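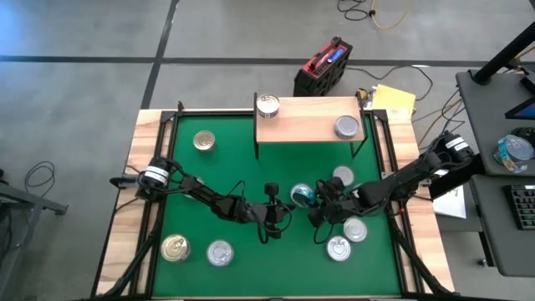
Thư Sầm, second-year student, Packaging and Materials

Shelf Life of Canned Foods: Seam Inspection

This report covers the second part of the project, on double seams. A can is closed by folding the edge of the lid around the flange of the body and pressing the two together. If the overlap is too short, the seal may leak in storage.

We bought 100 cans from one store and cut the seams with a hand saw. Overlap was measured under a microscope at 5 points per can.

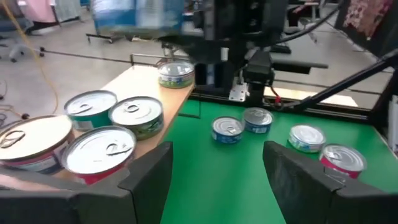
Figure 2. Cans with pull-tab lids.

Of the 100 cans, 92 met our overlap limit at every point. The rest were low at one point only, usually near the side weld. Ignacio Lyons repeated those readings in June and got the same values. Dented cans were left out.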